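Gripper sim tests on ribbed bowls, how far would you trust them?

Loredana Cocco

I'm comparing two parallel grippers before we spend money on either. The Gukik has hard, wedge-shaped fingers; the Cattaneo has padded ones. The supplier sent me simulation results for the Gukik: 100 tries at picking up a big ridged bowl by the rim, 2 drops. I've never seen a real gripper do that well on anything lumpy, so I loaded the same kind of setup myself with the wrist camera view on. 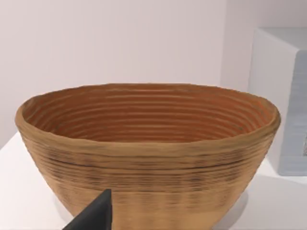 My own run gave 20 tries and no drops, which makes me more suspicious, if anything. The friction setting came as a default and I can't find where the value came from. Has anyone checked sim numbers like these against a real arm?

Leonardo Caputo

Simulators are very accurate now. I would go with the Gukik.

Debora Fabbri

Accurate at what, though? Look at the collision shape before you believe any of it. A lot of bowl models have the ridges only in the visible mesh, and the physics sees a smooth cone or a handful of convex chunks. Turn on the collision view and compare.

Then cut the friction in half and run it again. If you still get no drops, the gripper is probably being helped by something, often a grasp rule that sticks the object to the fingers once both sides touch. We had that switched on until December without knowing and threw away 1,429 runs.

Also ask the supplier how the start positions were picked. If the bowl never moves, you have one test repeated 100 times.

Rosario Farina

Agree with Debora. I'd add camera placement. With a wide bowl that close to the wrist you lose sight of the base, and on our real arm the depth readings got worse near the rim. Ask for a loaner and try both sets of fingers on a real bowl. If they won't lend you one I'd take that as your answer.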